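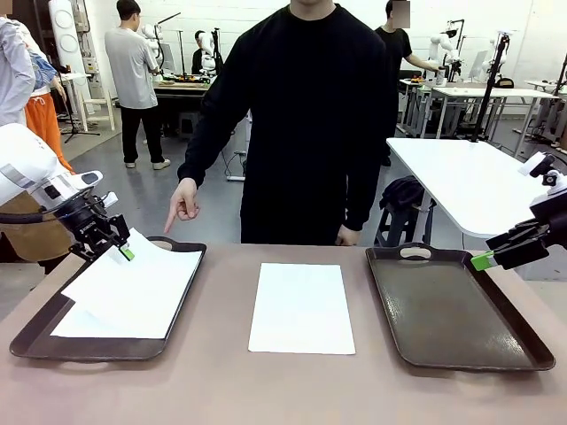

Photo: Kathleen Hennessy / Grulmont

Thursday, November

The office opened at the usual hour. The first matter of the day was the Bunine order for promotional ballpoint pens, which the client has now confirmed in writing. The quantity stands at 165 boxes, with the client's name printed on the barrel in dark blue. The request for a second color on the clip was withdrawn, and the price sheet was amended accordingly.

Samples from Brikow were received before noon. The metal body is acceptable and the cap closes firmly. The engraving, however, sits too near the ring, and two of the pens skipped on the first line of writing. A note was sent to the supplier asking for new refills and a corrected layout. Payment terms remain at 30 days – Brikow had asked for a shorter period, and this was declined.

Ms. Hennessy met with the buyer from Ó Dubhghaill at 2 in the afternoon. The buyer wishes to replace the present gift box with a plain card sleeve for the pen and pencil sets. The company has no objection, provided the sleeves already printed are used first. The buyer also raised the matter of refills in black only. A reply is owed by the end of the week.

The catalog proofs were reviewed in the late afternoon. The entry for the Grulmont desk set still carries last year's item code, and the roller pen is listed twice under separate headings. Both errors were marked and returned to the printer. The warranty wording was approved without change.

Outstanding: freight quote for Bunine, engraving layout from Brikow, and the order for 60 spare clips, to be placed in the morning.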